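The Gritcombe chapter of the Fleldale Service League has voted to fold its two yearly membership drives into one, starting in October. The change passed at the chapter's last general meeting and follows a similar move by the Ziółkowski Street chapter last year.
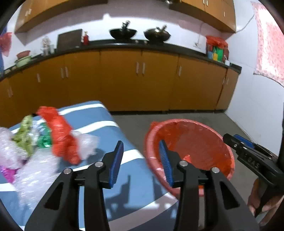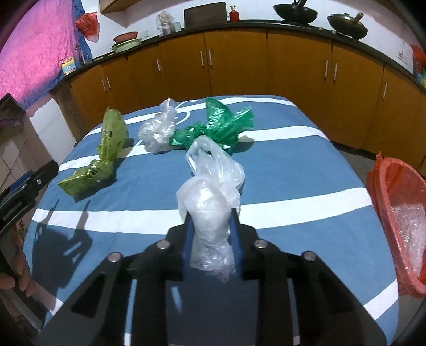 Under the old plan, members renewed in the spring and new members were signed up in the fall. Officers said the split caused confusion over who was current and who could vote. From now on, all dues will be payable in October, and anyone who joins later in the year will pay a reduced amount.

The chapter has 124 members. Those who already paid in the spring will be carried through to the new date at no extra charge. Life members are not affected.

The meeting also approved a grant of $3,587 to the Flirnik Fund, which helps families in the county pay for ramps, grab bars and wider doorways. The money comes from the pancake breakfast and the summer raffle. It is the largest single grant the chapter has made to the fund, and it will be paid in two parts, with the second part due after the winter break.

A proposal to move general meetings from evening to late afternoon did not pass. Meetings will still begin at 7 p.m. in the lower hall, with the doors open half an hour before. Parking behind the hall is limited to four spaces while the lot is being repaved, so members are asked to use the street or share rides.

Renewal forms will be mailed with the September newsletter. Members who have changed their address should let the chapter office know before then. Forms may also be picked up at the office on weekday mornings.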